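The Kutstead stoneware bowls, two months in

I've been on the hunt for new everyday bowls since our last lot from university finally gave up. Eight years of cereal, two house moves and one very determined toddler will do that. I wanted something plain, something I could shove in the dishwasher, and something I wouldn't cry over if it hit the tiles. That brought me, after far too many evenings on the couch with my phone, to the Kutstead everyday bowl in chalk white.

I paid $115 for the set, which hurt a bit. The set comes boxed in cardboard with paper sleeves between the bowls, no foam at all, and everything arrived in one piece. The courier left it on the wrong side of the gate in the rain, so full marks to whoever designed that box!

First impressions: heavy. Heavier than I'd pictured from the website. I put one on the kitchen scale and it came in at 301 grams, and my old ones felt like eggshells beside it. I quite like a bit of heft in a soup bowl (you can hold it on your lap in front of the footy without it sliding about), but my mum has arthritis in both hands and she noticed it straight away. She now gets the one surviving uni bowl when she's over, and she's perfectly happy with that arrangement.

The glaze is a soft matte on the outside and glossy inside. I was worried about the matte part. I had a set of matte mugs a few years back from Hultier and they picked up grey scratchy marks from every teaspoon, to the point where they looked dirty straight out of the cupboard. The Kutstead ones have the shiny surface where the cutlery goes, and so far I've got one faint mark in one bowl, from the night my husband went at a frozen berry crumble with a steak knife. A bit of bicarb and a damp cloth shifted most of it.

Size-wise, they're pitched as an all-rounder, and I'd mostly agree. Porridge, yes. Soup, yes. Laksa, not really, or at least not the way I serve it. They hold 300 ml comfortably and after that you're walking very slowly to the table. If you're a big noodle household you'll want the next size up, and Kutstead does sell one, though it's only in the blue at the moment and I'm a plain white person through and through. I asked their customer service whether the white was coming and a lovely woman named Viola Cocco wrote back the same afternoon to say February, all going well. I've put it in my calendar.

Where they've surprised me is as serving bowls for little bits and pieces. Olives, dips, cut-up fruit, those tiny bread rolls you get in the bag of twelve. The shape is lower and more open than my old ones, so you can see what's in there and get your fingers in without knocking the thing over. We had the neighbours around on the long weekend and I didn't get out a single proper platter. I just plonked the bowls down the middle of the table, filled them with whatever was in the fridge, and it looked like I'd made an effort.

I will say that white on white takes some care. Our tablecloth is a creamy sort of colour and I did wonder if the bowls would make it look grubby. They don't, to my eye. If anything the whole lot looks calmer, and the colour comes from the food. 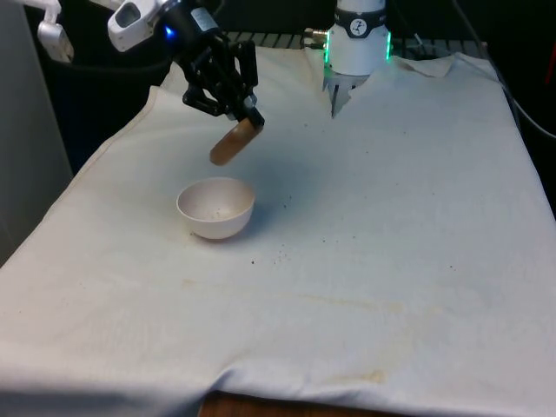

Dishwasher performance has been good. I run ours every night on the hot cycle and there's been no crazing and no cloudiness. The foot ring on the bottom is unglazed, though, and it holds water. You'll open the door, lift a bowl out and get a dribble down your wrist, every single time. I've started tilting them on the rack, which helps. The unglazed ring is also a bit rough, and I wouldn't drag one across a nice timber table. I ran some fine sandpaper over the worst of ours and it came up smooth in a minute or so, but at this price I reckon they could do that at the factory.

Microwave: they get hot. Properly hot, rim and all, so keep a tea towel handy. My old bowls stayed cool enough to grab after a minute or two of reheating and I've had to retrain myself. The little fella has plastic ones for now, so it's only the grown-ups yelping.

Stacking is lovely, by the way. They nest snugly and don't wobble, and I've got back half a shelf, which has already been claimed by lunchbox lids.

For comparison, my sister bought the Skamlow set at the same time (we're competitive like that) and hers were a fair bit cheaper. They're thinner, lighter and a touch bigger, and I'd happily own them, but she's chipped 2 already, both on the tap. I've banged mine on our tap more times than I'd like to admit and they've come off better than the tap has. She also looked at the Yu range, but the only colour left was a sort of mustard, and she'd just painted her kitchen green.

Would I buy them again? Yes, but I'd wait for a sale. They had twenty percent off a fortnight after mine turned up and I'm still a bit sour. Four stars from me, with the missing one going to that soggy foot ring, and I'll pop back with an update once I've got my hands on the big white ones.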